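Kirstin Urquhart has run the repair desk at Ullcombe library for two years. She mends torn pages, loose spines and the odd chewed cover.
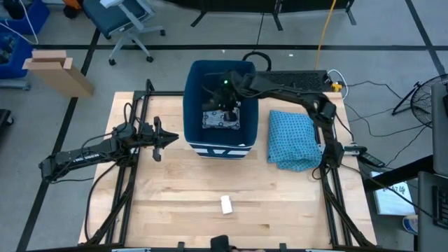
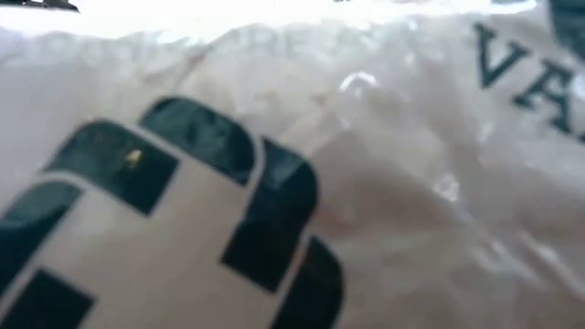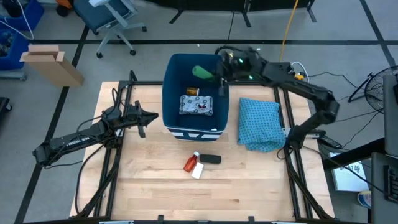
*Words: Salamatu Fiadzo*

"Most of it is glue and waiting," Urquhart says. She gets through 70 books in a busy month – February was one – and picture books come back worst.

Sticky tape annoys her most. "People mean well, but it goes yellow and takes the print off with it. Just bring it in torn."

She learned from Bernadette Pruitt, who still does the maps. Would she take on a helper? "Yes, if they can sit still."

The desk is open until four.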